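I want to write a few posts about the job market in Rostcombe, where I have lived for 2 years. Maybe it is useful for somebody who is also looking.

In August the Vostance plant closed its second line and 39 people lost their positions. I was one of them. We were told at ten in the morning, and by noon I was home with my papers.

The first weeks I sent applications everywhere. 26 in total. I received two answers, both of them automatic. I was very discouraged, I must admit.

Then the employment office offered me a place in the retraining course at Grodley. It is evening classes in payroll and basic bookkeeping. The fee is covered if you were laid off, but you must apply before your benefit starts - I almost missed this.
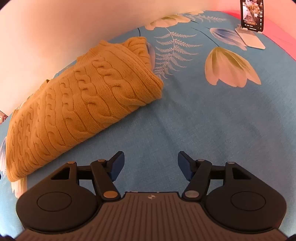 One reply under my last post says that the Grodley course is a waste of time, that companies here want experience and a certificate will not change it. I understand this opinion. I had the same one in September.

But the course includes a placement. Mine is at Nikolovski, a small accounting firm near the station. It is paid, not much, and only for the mornings. Still it is experience, and I can write it on my resume.

What I would like to see from the town is more honest numbers. They say the unemployment is going down. Many of my former colleagues took part-time work or moved away, so they are not in the count any more.

If you were also at Vostance, please check your severance letter. The unused vacation days were missing in mine, and it took three phone calls to correct it.

I will write again when the placement ends.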